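4 Setting up a single-stem display
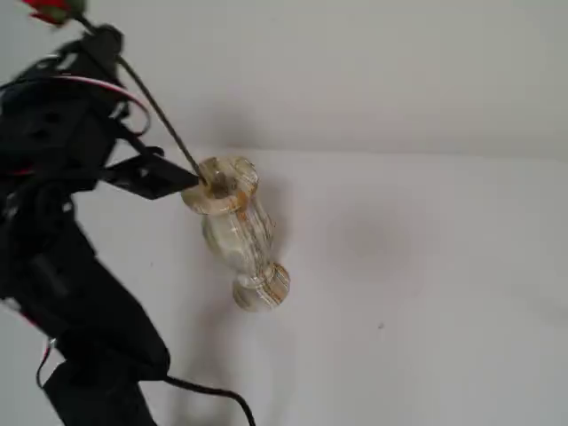
This section covers the preparation of a stone or stone-effect vase and the placing of one artificial stem in it. It applies to the Dornmont range of baluster vases and to the Jovia long-stem rose. For arrangements of three or more stems, see section 5. For wall-mounted holders, see section 7.

4.1 Before you start

You will need:

Vase
Artificial stem, long
Soft dry cloth
Side cutters (only if the stem is to be shortened)
Felt pads, self-adhesive, 12 mm
Ballast, if required (see 4.3)
Tape measure

CAUTION: Natural onyx and similar banded stone can chip at the rim and foot. Lift the vase with one hand under the foot and the other around the body. Do not lift it by the rim.

NOTE: Banding differs from one vase to the next. Orange, amber and brown streaks on a white or green ground are normal in onyx and are not accepted as grounds for return. A line that catches a fingernail may be a crack. Do not use a vase in this condition.

4.2 Positioning the vase

1. Clear the surface and wipe it. Grit under the foot will scratch both the stone and the table.

2. Turn the vase upside down on a folded cloth. Check that the underside of the foot is clean and free of adhesive from the transit packing.

3. Fit 4 felt pads to the underside, evenly spaced and set in slightly from the edge so that they cannot be seen from the side.

4. Turn the vase upright and set it down. Press lightly on opposite sides of the rim. If the vase rocks, remove the pads and refit them.

5. Leave at least 80 mm between the foot and the nearest edge of the surface.

6. Rotate the vase until the preferred veining faces the main viewing position. This must be done before the stem goes in. Turning a loaded vase shifts the stem in the neck.

NOTE: Translucent stone looks paler with a window or lamp behind it and darker against a wall. Check the position again in the evening if the display will be seen mostly under artificial light.

4.3 Ballast

A long stem with a full bloom places most of its weight well above the rim. Vases in the Dornmont range with a body narrower than 80 mm should be ballasted.

1. Place the ballast in a small fabric bag and tie the bag closed. Dry sand or glass beads are suitable.

2. Lower the bag through the neck. Do not drop it.

3. Settle the bag with the blunt end of a pencil until it lies flat in the body.

CAUTION: Do not pour loose gravel into a stone vase. Do not use plaster or any setting compound, which cannot be removed and may stain the stone from the inside.

4.4 Preparing the stem

1. Remove the sleeve and any ties. Keep the sleeve for storage.

2. Open the petals by hand, beginning with the outer row. Leave the centre closed.

3. Fold the sepals down slightly so that they stand clear of the petals.

4. Straighten the stem between finger and thumb, working from the bloom down to the tip.

5. Hold the stem beside the vase and judge the height. As a starting point, the length showing above the rim should be one and a half times the height of the vase.

6. If the stem is too long, bend the lowest 40 mm back on itself before deciding to cut. A cut cannot be undone, and the fold also helps the stem to grip inside the neck.

CAUTION: Most long stems have a wire core. Wear eye protection when cutting, and cover the cut end with tape so that it does not score the inside of the vase.

4.5 Inserting the stem

1. Grip the stem along its length, below the bloom. Do not hold it by the petals or sepals.

2. Bring the tip to the opening at a slant. Do not rest the weight of the stem on the rim.

3. Guide the tip past the rim and into the neck. If it catches, withdraw it a little, change the angle and try again. Do not force it.

4. Lower the stem until the tip meets the base or the ballast bag.

5. Let the stem lean against the inside of the rim and release it slowly.

6. Check that the vase is stable. If it tips or lifts at one side, return to 4.3.

A single stem will always lean in a flared rim. To hold it closer to upright, fit a Sirnetti neck insert (sold separately) and repeat steps 1 to 5.

4.6 Care

Dust the bloom once a month with a soft brush. Wipe the vase with a dry cloth. Vinegar, lemon and limescale removers attack onyx and must not be used on any part of it.

Do not fill the vase with water. Onyx is porous to varying degrees, and a wire-cored stem will rust.

Section revised in March by Gonzalo Casado. Replaces the sheet formerly packed with the Dobos vase.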